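Ferkcombe Neighbors Help Board
Home > Kitchen and Laundry > Hard water

White film on everything after moving to a well, is a softener the only fix?

Posted by Mieke Bakker
Viewed 1389 times

We moved out past the county road in August and went from town water to a private well. The house had been empty for a while before we got it. Since then every dish comes out with a chalky film on it, the kettle has a crust on the bottom, and the shower door looks like somebody sprayed it with milk. Towels are stiff too.

I bought test strips at the hardware store and they go dark purple, the "very hard" end of the chart. The chart doesn't give a number past that. A salesman came out and quoted us $4000 for a softener with installation. I don't have that right now, and I'm also not sure I want to drink softened water, as my husband is watching his sodium.

What I've tried so far: more detergent (worse), less detergent (greasy), vinegar in the rinse cup of the dishwasher (a little better for glasses). I wash the mixing bowls by hand now and they still feel rough once they're dry. 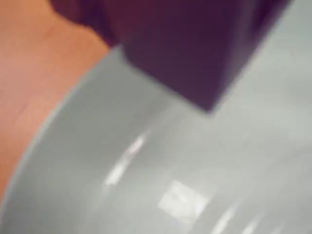

Fenna Peeters
Before you spend anything, get a real test. Strips tell you hardness and that's it. You want iron, manganese and pH as well, because those change what equipment you need. Ask the county extension office which lab they use. Ours charged $30 for the basic mineral panel and the results came in the mail. If there's iron in the water and you put in a plain softener sized only for hardness, the resin fouls and you'll be replacing it early. If the house sat empty, get the bacteria test done at the same time. That one has its own bottle and has to reach the lab quickly, so call first and find out what hours they take samples.

On the price, get another quote. The one you got may include things you don't need. Ask them to write down the grain capacity, the brand of the valve, and whether the drain line and electrical outlet are included. When we did ours the two quotes were far apart, and the cheaper one had the better valve.

For drinking water, you can leave the cold tap at the kitchen sink unsoftened. It's a normal request and any plumber will know what you mean. A lot of houses are also piped so the outside spigots bypass the softener, which saves salt. Check with your husband's doctor on the sodium, but with the kitchen cold line left off the softener it may not matter much.

For what's already on there, citric acid works better than vinegar and doesn't smell. It's sold with the canning supplies. For the kettle, put in a tablespoon, fill it with water, bring it to a boil, leave it 20 minutes or so, then dump it and rinse twice. For bowls and glasses, dissolve some in a sink of warm water and soak them, then rinse well. Don't use it on marble or other natural stone, and don't mix it with bleach.

If the glasses are still cloudy after a soak, that's probably etching and it won't come off.

Noel Sarmiento
just get the softener. we waited 2 years and it ate the water heater element

Cúc Giáp
Agree with Fenna about the lab test. I rent, so a softener was never an option for me, and this is what I do.

Dishwasher: use powder instead of pods, so you can change the amount. Keep the rinse aid full, and don't put vinegar in that cup long term. My manual says it can damage the seals. Run the hot tap at the sink until it's hot before you start the machine. Empty the filter at the bottom, mine was packed with grit the first time I looked.

Hand washing: dry with a towel right away. The film is what's left when the water evaporates, so if things air dry on a rack you'll get it every time.

Laundry: washing soda in with the detergent helps some. Skip fabric softener on the towels. Shower door: squeegee after every shower, and hang it where people will see it or they won't use it.

Mieke Bakker
Thank you all. I called the extension office and they are mailing me the bottles. I did the kettle with citric acid last night and most of the crust came out in flakes. There's still a ring near the top, so I'll do it again with more water. Noel, ours is an electric heater too. Did you have it flushed at any point or did it just quit?

Noel Sarmiento
never flushed it. just quit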